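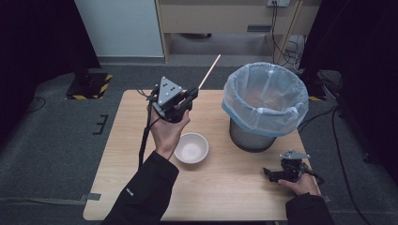

*Fig. 4. Small white bowl and a thin wooden stick at the table.*

## 4. Mixing and applying your first coat

Now for the good bit! If you've worked through section 3, your tabletop is sanded, dusted and ready for Flurano hard wax oil. One 500 ml tin goes a surprisingly long way, so please don't be tempted to pour it straight on.

1. Open the tin and stir slowly from the bottom for two full minutes. The matting powder settles, and a tin that's been on the shelf since last March will have a thick layer of it down there.
2. Tip a little oil into a small bowl. Two tablespoons is plenty to start with.
3. Fold a lint-free cloth into a pad, dip one corner and wipe the oil on **along** the grain. Keep going until the patch looks evenly damp, then move on.
4. Wait ten minutes and buff off everything that hasn't soaked in. Press hard! The surface should feel nearly dry under your palm.
5. Leave it for 24 hours with a window open.

> **Caution:** oily cloths can heat up and catch fire by themselves. Lay them flat outdoors to dry, or drop them in a bucket of water. Never screw them up and put them in a bin.

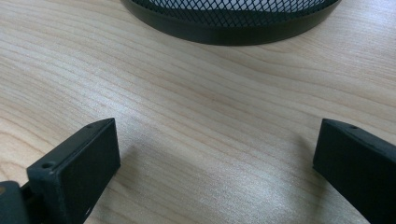 Pale woods drink the oil unevenly, and the end grain drinks most of all, so go round the ends twice before you buff. Digby Henare at the Skirgate workshop does his ends first and the middle last, and I've copied him ever since (it really does help with dark edges).

### Second coat

6. Rub the whole top lightly with a grey pad. You only want to knock back the raised fibres.
7. Wipe away the dust and repeat steps 2 to 4, using half as much oil.
8. Keep hot cups and wet glasses off it for a week. I know, it's hard when it looks this lovely.

**Note:** if the top feels sticky the next morning, too much oil was left on. Put a few drops of fresh oil on a cloth, rub the sticky patch until it loosens and buff again straight away.

For the Villca tinted oils, stir twice as long and see section 6 before you start.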